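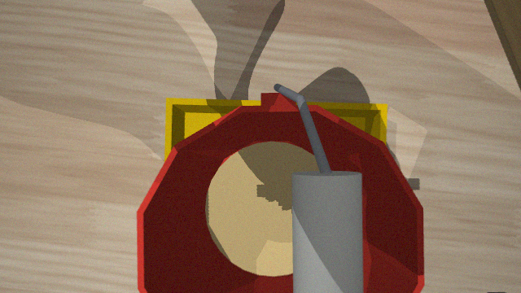 Good morning, and thank you to the Mansour Institute for its invitation to speak on timber in public reading rooms. My name is Parvathi Kandasamy and I advise the Institute on furniture and interior finishes. The subject this morning is the choice of table tops, and in particular the question of how a surface will look to a reader who sits at it for several hours. Pale wood is often selected from a small sample held under even light. On a full table top the grain becomes far more noticeable, as with the long, wavy streaks of cream, tan and soft brown on the slide, and shadows falling over it alter the tone considerably from one part of the surface to the next. Members are asked to bear this in mind when samples are circulated.

(Pause. Pass the sample boards to the front row.)

The Institute's present guidance was written for offices. Reading rooms differ in several respects. Readers remain seated for longer, they move between printed pages and screens, and many of them bring their own lamps. Very dark tops create a strong contrast with white paper, which some readers find tiring. Very glossy tops reflect the ceiling lights. Our recommendation is a matt finish in a light or medium tone.

The second matter is wear. At the Terneo library, 144 reading places were fitted with oiled tops. Ghassan Rizk, who manages the building, reported that the front edges darkened well before the centres, where forearms rest during the day. The tops were sanded and oiled again after 2 years. Lacquered tops at the Lumer branch kept their colour for longer, but scratches could not be repaired locally and whole tops had to be taken out of use.

(If asked about costs: refer to the paper by Dalal Karaki. Do not quote figures from memory.)

It follows that the maintenance budget should be agreed before the finish is chosen. An oiled top is suitable where staff have time to look after it. Where they do not, lacquer remains the safer choice, provided that spare tops are ordered from the same batch.

Cleaning instructions should be issued with the furniture. Neutral soap and a damp cloth are sufficient for daily use. Products containing ammonia should not be used on either finish.

Nadine Tannous will now speak on seating. Written comments on the draft guidance may be sent to the Institute until the end of November.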